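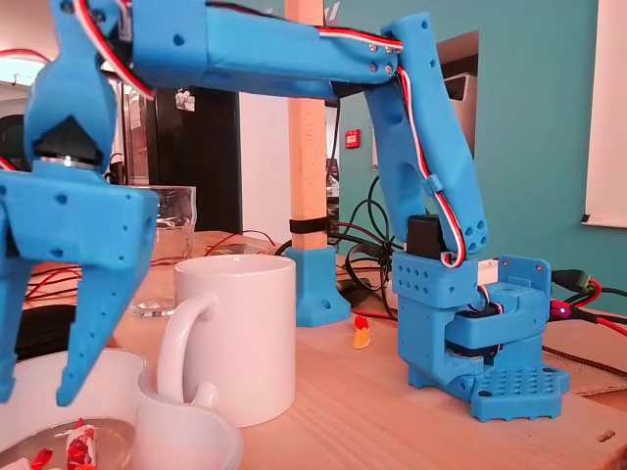
Chapter 6

Household Budgets and the Cost of Living

Learning aims

By the end of this chapter, students should be able to:
explain the difference between fixed, variable and occasional spending;
draw up a monthly budget for a household from a set of bills and receipts;
calculate the share of income spent on each type of goods or service;
describe how a rise in prices affects households on different incomes.

Key terms: income, take-home pay, fixed cost, variable cost, surplus, shortfall, price index

6.1 Why households plan their spending

Every household receives money and spends it. The money received is called income and may come from wages, pensions, benefits, rent or interest on savings. The money spent is called expenditure. When income is greater than expenditure over a given period, the household has a surplus, which may be saved or used to repay debt. When expenditure is greater, there is a shortfall, and this must be met from savings or by borrowing.

A budget is a written plan that sets expected income against expected expenditure. Most households plan by the month, as wages and rent are usually paid monthly. Some people who are paid weekly prefer a shorter period. The length chosen matters less than keeping to it, for figures drawn from different periods cannot be compared fairly.

6.2 Fixed, variable and occasional costs

Fixed costs stay the same from one month to the next. Rent and insurance are common examples. Variable costs change with use or with choice, and include food, fuel and clothing. Occasional costs fall due only once or twice a year, and are often left out by those drawing up a budget for the first time. A yearly charge should be divided by 12 and the result entered as a monthly cost.

Consider the Ionescu household, which will be used throughout this chapter. Two adults and one child live in a rented flat in the town of Ollow. Their water bill is £228 a year. Divided over 12 months, this comes to £19 a month. Their electricity is supplied by Fovum, and the bill for the three months ending in July was £178. Students should note that a summer bill is a poor guide to winter spending, when more light and heating are needed. The household therefore sets aside a larger sum each month than the July bill alone would suggest.

6.3 Spending on food

Food is the variable cost that households can alter most quickly. A family may change the shop it uses, buy different goods or cook more meals at home. The Ionescu household buys most of its food at the Jokimell store and keeps its receipts in an envelope, adding them up on the last day of the month.

Not all savings are real ones. A large packet may cost less per kilogram than a small one, but if part of it is thrown away the gain is lost. For this reason the unit price should be read together with the amount the household expects to use.

Activity 6A

The Ionescu household pays £18 a month for a bus pass and £19 a month for water. Find the total cost of these two items over six months. State whether each should be treated as a fixed, variable or occasional cost, and give a reason for your answer. Then keep a record of your own spending for one week, using the table at the back of this book.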